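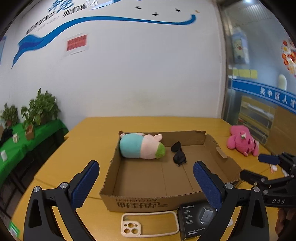

El Nokance es un compresor de aire portátil con batería propia, pensado para hinchar neumáticos de turismo sin depender de la toma del mechero. Lo compré con mi dinero en la tienda Drultura y lo he usado en dos coches, el mío y el de Hedvig Tangen, que tiene una furgoneta pequeña. Son coches de familia, con el maletero lleno de cosas que nadie saca. Para hacerse una idea, lo que salió del mío fue a parar a una caja de cartón abierta con el asa recortada en un lateral: unas gafas de sol y un cerdo de peluche. En un maletero así el tamaño importa, y el compresor ocupa lo que una botella de agua grande. Cabe en el hueco de la rueda de repuesto si se guarda sin la funda.

Qué trae

El aparato, una manguera corta con boquilla de rosca, un cable de carga, tres adaptadores (balón, colchoneta y válvula de bicicleta) y una funda de tela con cordón. El manual viene en varios idiomas. La parte en español está traducida con descuido y en la tabla de presiones se mezclan bares y psi en la misma columna. Conviene ignorarla y mirar la pegatina del marco de la puerta del conductor, donde vienen las presiones del fabricante del coche.

No trae adaptador para cargarlo en la toma de doce voltios. Se vende aparte. En un producto para el coche me parece una omisión fea.

Cómo funciona

Se enrosca la boquilla en la válvula, se enciende, se marca la presión deseada con los botones de más y menos y se pulsa el central. El motor se para solo al llegar. La pantalla se lee bien de noche y regular a pleno sol, sobre todo si uno lleva gafas oscuras. La luz lateral es útil, aunque apunta un poco más arriba de donde está la válvula y hay que inclinar el aparato.

La boquilla va a rosca y eso tiene su parte buena y su parte mala. No se suelta ni hay que sujetarla. A cambio, al desenroscarla se pierde algo de aire, y con prisas o con guantes se pierde más. Yo marco una décima por encima y queda en su sitio.

La manguera es demasiado corta. En las ruedas de mi coche el compresor se queda colgando o apoyado en el borde de la llanta si la válvula está arriba. Hay que mover el coche un poco para dejarla abajo, o aguantar el aparato con la mano. La manguera se calienta en el extremo metálico después de un rato de trabajo. El manual lo avisa.

Precisión

Comparé la lectura con un manómetro de mano Folldale que tengo desde hace años y con el del taller de Kamarul Lumenta. Con los neumáticos en frío, el Nokance marcó siempre una décima de bar más que el del taller. El desvío fue el mismo en las cuatro ruedas y en las dos ocasiones en que lo medimos. Un error constante se corrige sin problema. El Folldale coincidía con el del taller.

Kamarul me recordó que la presión se mira con el coche parado un buen rato. Parece una obviedad, pero mucha gente hincha en la gasolinera después de media hora de autovía y se va con menos aire del que cree.

Tiempos y batería

Subir una rueda de mi coche de 1,9 a 2,3 bares me llevó algo menos de dos minutos. Con la batería llena hice las cuatro ruedas de mi coche y las cuatro de la furgoneta, y a mitad de la última comprobación quedaba una raya en el indicador. Para un neumático completamente vacío tarda bastante más, y el fabricante pide parar a los 9 minutos de funcionamiento continuo y dejarlo enfriar. Hice esa prueba con una rueda de repuesto vieja: llegó a la presión sin tener que parar, pero la carcasa quedó muy caliente.

La batería aguanta bien guardada. Lo dejé 30 días en el maletero sin tocarlo y al encenderlo no había bajado ninguna raya. Eso fue en mayo, con temperaturas suaves. En invierno no lo he probado y no sé cómo se comportará con heladas.

En viaje

Lo llevé en un recorrido de 1256 kilómetros, ida y vuelta, con el coche cargado. Subí la presión de las traseras antes de salir, según la tabla de carga máxima, y la bajé al volver. El Nokance no sirve para bajar presión, no tiene purgador. Hay que apretar la válvula con cualquier cosa y volver a medir. El modelo de Ayele, que tiene Lemlem Woldemariam, sí lleva un botón para soltar aire, y es lo único que le envidio. El Ayele se conecta al mechero, pesa más y obliga a tener el contacto puesto.

Durante el viaje no pinché, así que de emergencias no puedo hablar. En todo caso, un compresor no arregla un pinchazo. Si la pérdida es lenta permite llegar al taller parando a rellenar, y poco más. Con un corte en el flanco no hay nada que hacer.

Ruido

Hace ruido. En un garaje comunitario se oye desde el portal. No es peor que otros compresores pequeños que he tenido, pero a primera hora de la mañana prefiero hacerlo en la calle. Tampoco vibra tanto como para desplazarse por el suelo; los pies de goma agarran bien en cemento y algo peor en baldosa.

Lo que me gusta

Se para solo a la presión marcada. No hay cables por el suelo. Se guarda en cualquier sitio. Recuerda la última presión usada, con lo que en el mismo coche basta con enroscar y pulsar.

Lo que no me gusta

La manguera corta. La falta de adaptador de mechero. El manual. La funda, que se descosió por el cordón a las pocas semanas y ahora está atada con un nudo. El puerto de carga lleva una tapa de goma que no cierra bien y se llena de polvo.

¿Lo recomiendo?

Para quien revisa las presiones una vez al mes, sí. Si ya se tiene un compresor de mechero que funciona, no veo motivo para cambiarlo. Para ruedas grandes de todoterreno buscaría algo con más caudal y manguera larga.

Le pongo un 7 sobre diez. Con una manguera más larga le habría puesto un punto más.

Réka Hegyi
2019-05-28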